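The Besico Stasbridge 36 is a travel backpack, and the listing copy calls it "the only bag you need from base camp to boarding gate." We sell it. We also carried two of them for a month before we agreed to stock it, and we would sooner you bought the right bag than sent this one back.

Page updated 8/1/23 by Evander Haldane, travel gear buyer.

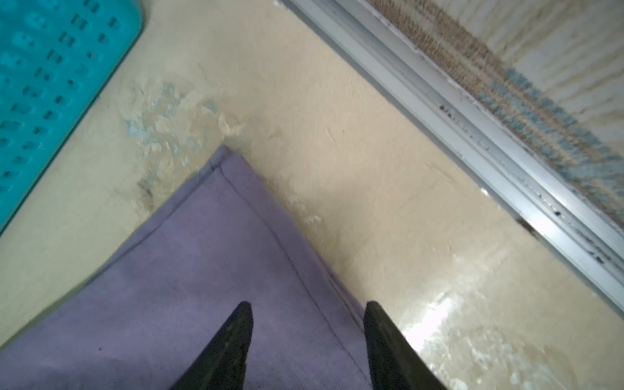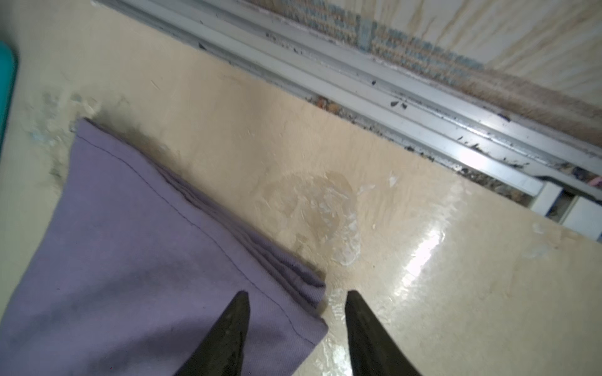
*Teal bath mat (first photo); folded lavender cloth (second photo).*

## Besico Stasbridge 36

**Capacity:** 36 liters claimed
**Opening:** full clamshell, two-way zipper
**Harness:** stowable shoulder straps, removable hip belt
**Colors:** slate, moss
**Rain cover:** included

### What the maker says, and what we think

**"Carry-on approved."** Approved by whom? Airlines set their own limits and change them when they like. Packed flat, the Stasbridge has a fair chance on most full-size jets. Packed until the front panel bulges, it doesn't, and on small mountain planes the gate staff care a lot more about weight than shape. Check your ticket before you trust a hang tag.

**"36 liters of usable space."** We filled it with a week of summer clothes, a light down jacket, a wash bag and a pair of trail shoes, and the zipper closed with a knee on top. The laptop sleeve eats into the main space, so if you carry a computer you will feel it. Anyone used to a top-loading pack of the same size will think this one is smaller.

**"Trek ready."** This is the claim we argued over longest. The hip belt is thin and the back panel is flat foam with a few grooves pressed into it. On a paved walk from the bus station to a guesthouse it's fine. On a long climb your shirt will stick to it. We took ours on the Tistimberg ridge path in July, and by the second hut both of us had moved the heavy things to the bottom and loosened the chest strap. If your trip is mostly walking, look at the Aitken trekking pack further down this page.

**"Tested to 4000 meters."** A backpack doesn't get altitude sickness. We asked Besico what was tested and got a reply about the zippers being opened and closed in the cold. The zippers are good. We still don't see what the number tells you.

**"Weatherproof shell."** The fabric sheds a shower. The seams are not taped. Use the cover, which lives in a pocket on the base, and put your papers in a plastic bag like everyone else does.

### What we like

The zippers, as above. The grab handles are on three sides and feel properly stitched, so pulling it out from under a bus seat is easy. The straps tuck away behind a panel that stays shut, where a lot of cheaper bags flap open on the luggage belt. Slate hides dirt well. Moss does not.

There is also a small mesh pocket inside the lid that fits a passport, a headlamp and not much else. I was ready to dislike it and ended up using it more than any other pocket.

### Fit

One back length only. It suited both of our testers, who are of average height, which leaves plenty of people out. Tall customers have told us the hip belt lands closer to the ribs. Come in and try it with weight inside if you can. An empty pack on a shop floor feels good on anybody.

### The Aitken, for comparison

The Aitken is a 60 liter trekking pack with an adjustable back and a real hip belt. It is heavier, it won't go in an overhead bin, and it looks like a hiking pack wherever you take it. For a guided trek with porters you may not need either one: a plain duffel and a daypack will cost less than both.

### Care

Sponge with cool water and mild soap. Don't machine wash, whatever the forums say. Dry it open, out of direct sun. The waterproof coating inside can start to peel after a few years in a damp closet, and Besico's warranty does not cover that. It does cover buckles, stitching and zippers.

### Returns

You have 100 days to return an unused pack with its tags on. "Unused" means walking around your living room. If there is trail mud in the strap slots, we will send it back to you at your cost.

### Buying

In stock in slate. Moss is on back order, and the maker's delivery date has moved twice, so we aren't printing the new one. Spare hip belts and rain covers are sold separately at the counter or by phone.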